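31 May 2021
Saddle bench, second entry. Kornora tree, the 28.

Waldemar Nowakowski brought the exercise saddle back with a note that said "clicks." It does click. It clicks on the near side when weight goes through the iron, and it stops as soon as anyone bends down to listen. Had it on the buck most of the morning with a sandbag over it and got the noise twice.

Dropped the panel to have a look. Tree points fine, no movement at the head. The near stirrup bar is the culprit: front rivet has let go a hair, back rivet solid. Felicja Wróbel had put money on the girth straps and has been gracious about it, in that she has stopped talking to me.

Rivet drilled out and replaced, copper, same gauge as the old one. Hung the load on the bar for 50 minutes. No click. Took it off, put it on again, no click. I don't trust it yet. It goes back out on the quiet gelding before it goes near anything that pulls.

Panel flocking while it was off. Near side had packed down hard behind the point pocket, which fits with Waldemar's rider sitting crooked, though I'm told he sits perfectly straight and the horse is crooked. Pulled the lumps, refilled with the long wool, kept it light. Marianna Bednarek thinks I underfill. Marianna's own panels could be used as fenders on a tugboat. We've agreed to put hers on Güneş, who has the wither for it, and compare after 3 gallops.
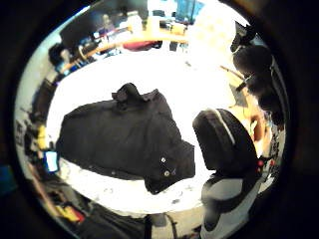

Race saddle next. Scale gives 700 grams with irons and leathers off, and the trainer's sheet has it lighter than that. Either the scale is off or the sheet is -- I know which of them has been dropped in a water bucket. Checked against the brass weights and the scale reads true, so somebody has been riding over what they thought since December. Krešimir Ionescu to be told. I'd like it to be by somebody else.

Girths: elastic on the Bimeo one has gone at the stitching, off side buckle end. Restitched by hand, since the machine is sulking again and skips every time the thread goes over the double layer. Tried the heavier needle, tried backing off the tension. Edmund Makowska says to turn it off and let it think. I've left it thinking.

To do:
Order copper rivets, I'm into the last box.
Ask Wevgate whether the replacement bars come predrilled. The last pair said yes on the packet and no in every other respect.
Saddle soap, the plain one. The orange one makes the reins slippery and the lads have started complaining in verse.
Check near side bar again after the gelding's been out.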